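Working group on bench cell rules, Yule site
Minutes of the July meeting, 14:00

Present: four from Grodar, two from Lusis, one from the Yule workshop. Dutora sent comments in writing.

1. Minutes of last meeting
Agreed with one change. Item 5 should read "wrist cable", singular.

2. Draft 3 of the two-arm rules
Section 2 (start position) was accepted as drafted. Grippers are to be closed and clear of the floor before power goes on.

Section 3 (shared space) took most of the hour. Lusis wants one arm to hold still whenever the other is inside the middle zone. Grodar said this would slow handover tasks too much and asked for a speed limit instead. No agreement. Both to send wording before the next meeting.

Section 4 (cables) accepted. Loops at the wrist must leave enough slack for full rotation and must be looked at before each shift. Dutora's request for sleeves on all cables was not taken up.

3. Objects on the floor of the cell
Upper limit of 12 loose objects per session agreed. Hand tools count towards the limit, as do rolls of tape and bags. Wall baskets and shelves do not count but must be fixed. Yule asked whether a storage box standing on the floor is an object or a fitting. Fitting, if it stays put for the whole session.

4. Stop log
Yule reported 66 stops over 1890 runs, mostly from one gripper touching the other. Grodar thought the figure low and asked how a stop restarted within the same run is logged. Yule to check and circulate the log sheet.

5. Service interval
Draft says gripper plates and wrist camera mounts are checked every 4000 cycles. Dutora's comments ask for half that. Left as drafted for now, to be looked at again when the stop log has been sorted out.

6. Any other business
Spare keys for the cell room are still missing from the cabinet. Lusis asked for papers to be sent out a week ahead.

Actions
Grodar, Lusis: wording for section 3
Yule: log sheet, keys
Grodar: draft 4

Meeting closed 15:35.
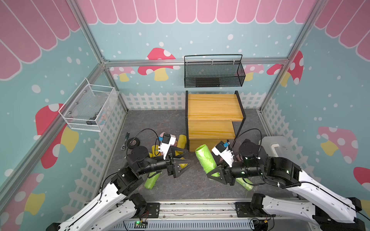
Item 3: two-arm cell with bag rolls, tape and a ratchet wrench on the floor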